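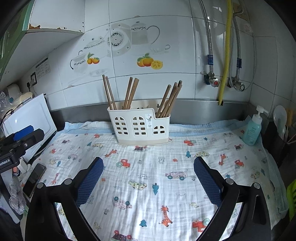 Bancada preparada com o pano de musselina estampado; ao fundo, o porta-talheres com os pauzinhos de madeira.

A presente publicação dá continuidade à série de notas sobre ensino de tarefas domésticas por demonstração manual, iniciada neste blog em dezembro. Nas notas anteriores tratei da gaveta e da dobragem de guardanapos. Desta vez ocupo-me de uma tarefa mais modesta na aparência, que me tomou mais tempo do que todas as outras: retirar pauzinhos de um porta-talheres, um de cada vez, e pousá-los alinhados sobre o pano.

O método permanece o mesmo. O operador segura a garra com a própria mão e executa a tarefa do princípio ao fim, sem braço robótico presente. A trajetória da mão e a abertura dos dedos ficam registadas juntamente com o vídeo e servem depois ao treino da política que será executada pelo braço. No projeto, a que demos o nome de Surow, cada execução completa chama-se episódio, e só se conserva o episódio que começa e termina com os dedos abertos.

Para os pauzinhos foi fixada a meta de 300 episódios válidos. O conjunto geral do Surow conta, à data desta nota, 2.593 episódios, repartidos por todas as tarefas de cozinha. A proporção pode parecer pequena, mas convém recordar que a gaveta, por exemplo, se repete quase sem variação, ao passo que um feixe de pauzinhos nunca fica duas vezes na mesma posição.

Quanto à escolha da bancada, optei por uma cozinha em uso corrente. Os azulejos com bule, chávenas e laranjas, as mangueiras entrançadas junto às válvulas e o frasco de sabonete com doseador permanecem onde estão. Griet Willems, que coordena a recolha na Tikier, defende há muito que as superfícies lisas e vazias produzem políticas frágeis, e nesta matéria dou-lhe inteira razão. O pano estampado com carrinhos, girafas e camiões de brincar foi igualmente mantido. Um pauzinho de madeira pousado sobre uma girafa cor de laranja constitui um caso de perceção bem mais exigente do que o mesmo pauzinho sobre aço escovado.

Passo às observações de ordem prática, que poderão interessar a quem realize trabalho semelhante.

A aproximação deve fazer-se com os dedos bem afastados e a velocidade constante. Nos primeiros episódios eu hesitava a meio do percurso, à procura do melhor pauzinho, e essa hesitação fica gravada como se fizesse parte da tarefa. Passei a escolher o pauzinho antes de iniciar a gravação.

A pega faz-se junto à ponta superior, onde os pauzinhos se afastam uns dos outros. Quando o feixe se divide em dois grupos, um inclinado para a esquerda e outro para a direita, começa-se pelo exterior de cada grupo. Tentar retirar um pauzinho do centro arrasta os vizinhos e, por vezes, o próprio recipiente.

A extração deve seguir a inclinação do pauzinho. Este ponto custou-me uma tarde inteira. O gesto natural da mão é puxar na vertical, e com dedos humanos o erro corrige-se sem darmos por isso; com a garra, o pauzinho roda entre as almofadas e sai torto. Inclinar o punho antes de fechar resolve a maior parte dos casos.

Ao pousar, abre-se a garra apenas quando o pauzinho já assenta em todo o comprimento. O tecido forma pregas, sobretudo junto à parede, e um pauzinho largado sobre uma prega rola. Alisei o pano entre episódios, mas não em todos, por recomendação expressa da Griet, que pretende algumas superfícies irregulares no conjunto.

O trabalho foi organizado em 4 sessões, com pausa obrigatória a meio de cada uma. A fadiga do antebraço nota-se nos dados antes de se notar no corpo: a trajetória de regresso encurta e o fecho dos dedos torna-se brusco. Na revisão da segunda sessão rejeitei 6 episódios seguidos por esse motivo.

A anotação é feita na ferramenta Gilmartin, com três marcas por pauzinho: contacto, saída do recipiente e largada. Ponderou-se acrescentar uma quarta marca para os contactos falhados. A decisão foi adiada, e por ora os contactos falhados seguem em campo livre, o que não me satisfaz, pois cada anotador os descreve a seu modo.

Os episódios aprovados serão entregues ao grupo Fusberg, responsável pelo treino e pelos ensaios no braço. Logo que me sejam comunicados os primeiros resultados, darei conta deles neste espaço. Entretanto, a próxima nota tratará da operação inversa, a de devolver os pauzinhos ao porta-talheres, cuja recolha ainda não teve início.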